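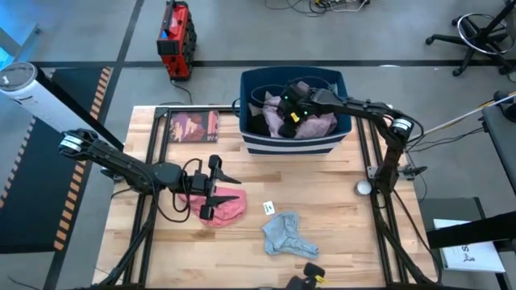 Why is my homemade yogurt still runny after a whole night in the maker?

Most often the milk never got hot enough before you added the culture, or the maker is running too cool (or too hot) while the yogurt sits. Check both with a separate thermometer before you blame the starter.

Ticket 1422 -- yogurt not setting, Watorik yogurt maker
Submitted through: Sendbridge
Status: closed by customer

Opening message

Hi there! I have the Watorik yogurt maker with the little glass jars, and I've been using it happily since early spring. Whole milk, Dusard dry culture, overnight, lovely thick yogurt for breakfast, the end. Then in July I made a batch that came out like drinking yogurt. Fine, it happens, I made smoothies. But the next batch did the same thing and the one after that was worse -- a thin layer of something yogurt-ish over what was basically sour milk.

I haven't changed the milk brand. I haven't changed the culture either, although I did open a new box of it. The light on the front comes on and the lid fits the way it always did. Before I go buy another machine, can you tell me what to check?

Reply from support

Thanks for writing in. Please let us know how hot you get the milk before culturing, how long you hold it there, and how cool it is when you stir in the powder. Also please fill one jar with plain water, run the maker with the lid on for a few hours and take the temperature of the water. If the water feels only faintly warm, we will look at the heating plate.

My log

I'm going to keep everything in this one ticket so it doesn't get scattered.

First, the milk. I've been heating it in a saucepan until it looks steamy and there are small bubbles at the side of the pan, and then turning it off. I never used a thermometer for that part, I just went by looks. The Watorik booklet says 190 degrees, so this time I clipped my candy thermometer on the pan and watched. What I'd been calling "steamy" was well short of 190. Not a little short, either! I'm a bit embarrassed, but in my defense it worked all spring.

Second, the water test. I filled one jar, put it in the middle, lid on, and went off to do other things. When I came back the water was properly warm, right inside the range printed on the bottom of the maker. I moved the jar to the outer ring and tried again and it was a touch cooler but still inside the range. So the heating plate looks okay to me.

Third, the kitchen. Somebody on the Blöndal recipe page said that makers struggle in a cold room. My kitchen is 70 degrees at breakfast and hotter than that by supper, so I don't think that's it. There is an air vent over the counter where the maker lives, though, and the air conditioning has been running a lot. I've moved it to the other counter anyway.

Batch one after the checks

Milk up to 190, and I held it there for 5 minutes, stirring so it didn't catch on the bottom. Cooled it in a sink of cold water. Stirred in one packet of Dusard from the new box. Overnight with the lid on, no peeking.

Result: better. It held a soft shape on the spoon but it slid off if I tipped it. The taste was good, nice and mild. There was a bit of clear whey on top, which I poured off (my grandmother would have stirred it into pancake batter, and I might next time). I'd give it a passing grade but it isn't what I was getting in April.

Batch two

Same milk, same heating, but I wondered about the culture. The new box had been sitting in my mailbox on a very hot afternoon before I got home, and I'd forgotten all about that. Dusard prints "keep cool" on the side. So I left those packets alone and used two big spoonfuls of store yogurt as a starter instead, the plain kind with live cultures on the label and nothing else added.

Result: thick! Really thick, with that clean edge where the spoon goes in. I had it with peaches and then had some more.

Batch three

I wanted to be fair to the powder, so I bought a fresh box from a store with a fridge case and took it straight home in a cooler bag. Same milk, same heat, same counter. Thick again. A tiny bit tangier than the store-yogurt batch and I think I like it more.

Reply from support

Thank you for the detailed notes. From your water test the appliance is working normally. Milk that isn't heated fully tends to give a thinner set, and dry culture that has been left in the heat can be weak. If you still have the receipt for the first box, please contact the seller about a replacement.

My last note

I don't have the receipt, of course. I'm not too upset about it. I still can't say for sure how much was the milk and how much was the powder -- batch one with the tired packets came out halfway decent once I'd heated the milk right, so I'd guess it was some of each. I had been getting away with lazy heating as long as the culture was fresh, and then I wasn't.

A few leftovers while I'm here, in case anyone else is reading through old tickets:

I tried one jar with the lid off by mistake. It set but it had a rubbery skin and tasted of the onions I'd been frying. Lids on.

The whey thing. I asked whether clear liquid on top means it's spoiled, and support said a little is normal and to go by smell and look for any mold or pink color. Mine smelled like yogurt.

Also, move the jars to the fridge without jostling them and leave them until they're cold all the way through. I used to open one warm because I'm impatient, and it's always looser at that point.

One question I never got an answer to is whether the booklet can be had in bigger print. If you ever make one, please send it to me through Sendbridge. Otherwise you can close this, and thank you for being so patient with all my jars!

Recent tickets
- Grainy yogurt after switching to skim milk
- Blöndal skyr recipe too sour, how long to strain?
- Replacement lids for Watorik jars
- Can I freeze Dusard culture packets?
- Maker light stays on after unplugging and plugging back in
- Using oat milk in the yogurt maker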